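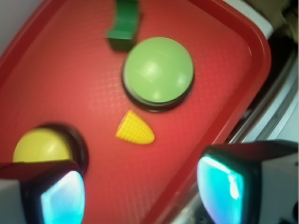
I have been meaning to write about trays for months, and every time I sit down to do it something more urgent comes along (in January it was the boiler, and before that the great puzzle sort, which I am still not over). So this month the toy corner gets the whole column, and if you came for the recipe swap you'll have to scroll down to Edileuza's half of the newsletter.

For anybody new: I look after the toys at Curska, our little lending room over the bakery. You bring your card, you borrow what your kid likes, you bring it back two weeks later, and in between I try to keep track of 1,545 items, most of which are smaller than my thumb. That's the catalog number, anyway. Wagner Peixoto did the spreadsheet and he swears by it. I have my doubts, because a set of farm animals is one line in the spreadsheet and a single marble is also one line in the spreadsheet, but he did the typing and I didn't, so I keep quiet.

The trays came out of a bad afternoon. We used to keep the loose pieces in bags inside boxes inside bigger boxes, and a boy who must have been two asked me for "the corn." I knew we had corn! I could picture the corn! It took me forty-something minutes and every box on the low shelf to find it, and by then he was happily chewing on a board book and had no interest in corn of any kind. I went home that night and thought, okay, things need to be out where people can see them.

So now each day we're open I put a few things on a tray and set it at kid height. The red one is my favorite. It's plastic, it has a nice rounded rim so things don't roll off onto the floor, and the bottom has a fine raised texture all over it, like a quilt somebody pressed flat. Little round things stay where you put them a bit better on that than they do on the smooth blue one, which I've been using for crayons.

The corn goes on it a lot. It's a small plastic cob, bright lemon yellow, with all the kernels molded in, and kids rub it with their fingertips before they do anything else with it. Some of them pretend to eat it, some of them feed it to me, and one little girl carried it in her sleeve for a whole visit and gave it back at the door with enormous dignity. If it goes home with you by accident, please don't worry, just drop it in the basket next time. It has been on vacation before.

Then there are the buttons. I've got a yellow one and a pale green one, both with a shiny domed cap on a round black base, and I can't tell you how much mileage we get out of those two. Put them next to anything and you have a game. A grown-up hides the corn, the kid hits the green button for "I found it" and the yellow one for "help." Or one person is the cook and the other person is the customer, and the customer has to press the button before ordering. My nephew made up a version where green means you freeze and yellow means you quack, and I've seen perfectly serious fathers quacking on our rug on a Tuesday morning.

A few of you have asked where to get buttons like that for home. I don't know, I'm sorry! They were in a donation bag along with a jump rope and a very sad kite, and there wasn't any packaging. If you spot some at a yard sale, pick them up, and if you find extras, think of us.

I usually put a block or two on there as well, and the dark green arched one is in heavy rotation. Alone it's a bridge. With the corn it's a barn, or a garage, or a bed, depending on who's in charge. I used to think you had to give kids the whole set of blocks or they'd feel cheated, but with the little ones I've changed my mind completely. A big box gets dumped and then abandoned, and I'm on my knees picking it all up. One arch on a tray gets looked at from every side. They peek under it. They put it on their heads. A three-year-old told me last month it was a "dog door," and for the rest of the morning the corn was the dog.

How I pick what goes on the tray (people ask, and I wish I had a fancier answer): I grab something you can press, something that looks like food, and something you can build with, and then I see if I'm bored looking at it. If I'm bored, I swap one thing. Sometimes I go by color, and I'll admit I like yellow against the red so much that I probably overdo it. Edileuza Meireles says my trays look like a hot dog stand. She isn't wrong, but she also rearranges the spice rack by height, so we all have our thing.

What I don't do anymore is match. For a while I was making themed trays – ocean day, bug day, winter day – and I'd spend Sunday evening hunting for the last two seashells, and the kids would walk in, ignore the ocean completely and play with the tape dispenser. Now it's whatever's clean and whatever's nearby. A cob of corn has no business being next to a couple of buttons and an arch, and that seems to be exactly why they go over to it. They want to know what the deal is.

Some housekeeping, while I've got you.

Washing. Plastic pieces get a bath in warm soapy water and dry on a towel overnight. The buttons don't go in the water, please, they just get a wipe with a damp cloth. If your kid has had one in their mouth (they all have, it's fine), put it in the dish by the sink and I'll deal with it. The trays get wiped too, and for the textured one I use an old soft toothbrush, since cracker dust loves those tiny grooves more than anything on earth.

Returns. The loan desk is open until 7 on the late evening, and you can leave bags on the bench if I'm up a ladder. Please write your card number on the slip. Last month I had a bag with a perfectly lovely note in it, a drawing of a snail, and no name whatsoever. Snail family, you are not in trouble, I'd just like to check your stacking cups back in.

Missing pieces. We're short the small wheel from the Cordeiro truck, one of the Etau magnets (the half-moon) and most of a tea set. Look under your couch. Look under your car seats, too, that's where the last wheel was.

Money. The spring bake sale brought in $210, and thank you, thank you, thank you to everybody who baked and to everybody who bought back their own banana bread. I'm putting it toward a low shelf for the trays so that I can stop balancing them on the old record cabinet. I've got my eye on a secondhand one from Zestudau, the furniture place across from the bus stop, and they've said they'll hold it for us until the end of the month. If anybody has a van and a free hour, I would be very grateful, and I will pay in muffins.

If you want to try a tray at home, you don't need anything from us to start. A cookie sheet works. So does the lid of a storage bin, if it has a bit of a lip. I'd go with three or four things, nothing tiny if you've got a baby in the house who eats the world, and I'd put it out before the kid wakes up and then go drink your coffee and not say a word about it. That last part is the hard one for me. I always want to announce it! I always want to say "Look, corn!" But they find it by themselves, and it's so much more fun to overhear what they come up with from the kitchen.

Then take it away again after a day or so, even if it was a hit. Put the things in a drawer for a week. My sister does this with her twins and claims they greet the old tray like a relative off a plane.

I'd love to know what's on yours. Write it on the back of your loan slip, or stick a note on the corkboard by the stairs, and I'll put the good ones in next month's column. One of you already told me about a tray that was just a whisk and seven socks, and I've been thinking about it ever since.

The toy corner is open at the usual times. The red tray will be on the record cabinet until the shelf comes, so mind your elbows when you come around the corner with the stroller.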